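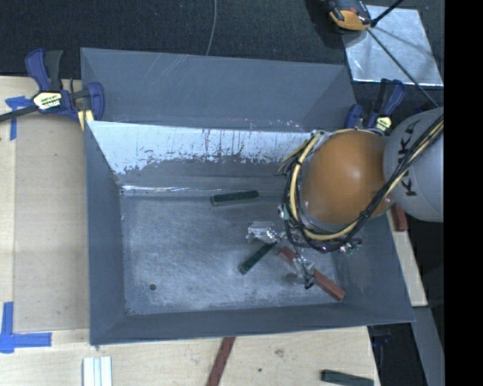
Chapter 11
Open Metal Bins and the Handling of Loose Blocks

11.1 Scope of the chapter

The preceding chapters dealt with goods that are stacked, racked or boxed in a fixed order. Many workshops and stores also hold goods in no order at all. Offcuts, spacer blocks, wedges and packing pieces are dropped into an open bin and taken out again when wanted. The bin is the simplest item of storage equipment in general use, and its design receives less attention than it should.

This chapter covers the shape of the open metal bin, the wear of its inner surfaces, and the ways in which rectangular blocks come to rest inside it. Closed containers are treated in Chapter 12. Bins for powders and grain are outside the scope of the book.

After working through the chapter the reader should be able to:

name the parts of an open bin and state the purpose of each;
tell surface wear from structural damage;
describe the resting positions of a rectangular block on a flat floor with sloping walls;
choose a bin size for a given block length;
carry out and record a routine bin inspection.

11.2 Terms

The floor is the flat lower surface on which the contents rest. The walls rise from the floor to the rim. A wall is upright if it meets the floor at a right angle and sloping if it leans outwards towards the rim. The fold is the line at which a wall meets the floor. In a bin made from a single bent sheet the fold is a true bend; in a built-up bin it is a welded seam, but the same word is used for both.

The clear length is the longest straight line that can be laid on the floor without touching a wall. For a rectangular floor it is slightly less than the diagonal, as the corners are normally rounded or filled by weld.

A drain hole is a small round opening in the floor, usually placed near a corner. It lets out water and cleaning fluid. It must be smaller than the smallest item stored.

A block, in this chapter, is any solid rectangular piece whose length is at least twice its width. Shorter pieces are called cubes, whether or not their sides are equal.

11.3 Sloping and upright walls

An upright wall gives the greatest volume for a given rim size. Its disadvantage is that a block lying flat against it is difficult to grip, as there is no gap on the wall side for a finger or tool. A sloping wall leaves a wedge of free space above the fold. The hand can enter this space from above and reach down behind the block.

Sloping walls also return items to the floor. A block dropped on to the slope tends to slide down until one edge meets the floor. It may then lie flat or remain propped, depending on the angle of the wall and the roughness of the metal. Worn metal is not uniform in this respect. A polished patch and a scored patch on the same wall may hold a block differently.

The price of the slope is floor area. Two bins with equal rims, one sloping and one upright, do not hold the same number of blocks in a single layer, and the difference should be worked out before an order is placed.

11.4 Resting positions

A single rectangular block dropped into an empty bin will usually finish on its widest face. It may point in any direction. When further blocks are added, three arrangements are found.

Separate. Each block lies on the floor and touches no other. Any block can be removed first.

Touching. Two or more blocks lie on the floor with faces or edges in contact. Removal of one may shift its neighbour.

Crossed. One block lies partly on top of another. The upper block must be removed first, and the lower block may roll or drop when the load is taken off.

Colour is of practical help in sorting. Where blocks of different lengths share a bin, each length should be painted in its own colour, and the colour should contrast with bare metal under the lighting of the store. Dark shades are acceptable on a bright floor but are easily lost against a dull one.

11.5 Wear of the inner surfaces

Wear is heaviest where contents strike and slide: the centre of the floor and the lower part of each wall. Fine scratches are normal and need no action. Loss of finish on a wall is recorded but is not in itself a reason to withdraw the bin. Cracks along a fold, raised edges and splits at the drain hole are structural damage, and a bin showing any of them is taken out of use.

Case note: the Brosham store

The Brosham store held 292 open bins at the time of its survey, which was carried out in May by Vilja Kokkonen and Prasetyo Chong. Each bin was emptied, wiped and examined under a hand lamp. Wear of the finish was entered for 63 bins. A further 40 had damage at a fold and were withdrawn. The surveyors recommended that the longest blocks be moved to bins of greater clear length, and that the drain holes be checked at every emptying.

11.6 Choosing a size

The clear length should exceed the longest block by at least the width of the hand or tool used to lift it. If this allowance is not made, a block lying on the diagonal will jam between opposite corners and must be raised by one end. The method of calculation is set out in the next section, beginning with the rectangular floor.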